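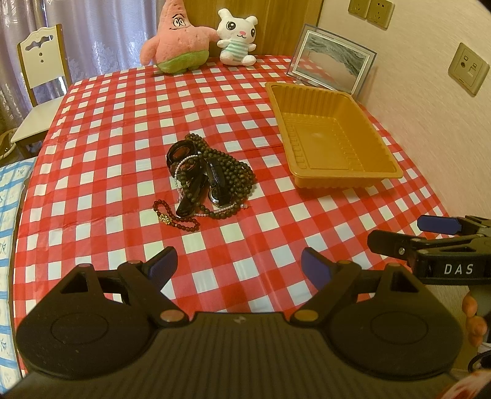
# Sorting the little stuff

Hi again from Treltelside! I've been clearing out drawers ahead of the move to Wiltau, and the watches and jewelry were the part I kept putting off (I own 2 jewelry boxes and use neither). So everything went into one pile on the red-and-white checked tablecloth, and I sorted from there.

**The black bangle watch.** Big glossy rim, dark face, and it will stand up on its edge if you let it. I wore it to every family dinner for years. Keeping it!

**The rectangular one.** Black with a long dark strap and a silvery edge. Nhi Mạch has wanted it since March, so it's going to her.

I still have the hall closet to do, and Issa Abu Hammour has promised me shelf space for the overflow. More pictures once I've found the scarves.

October 31, 2022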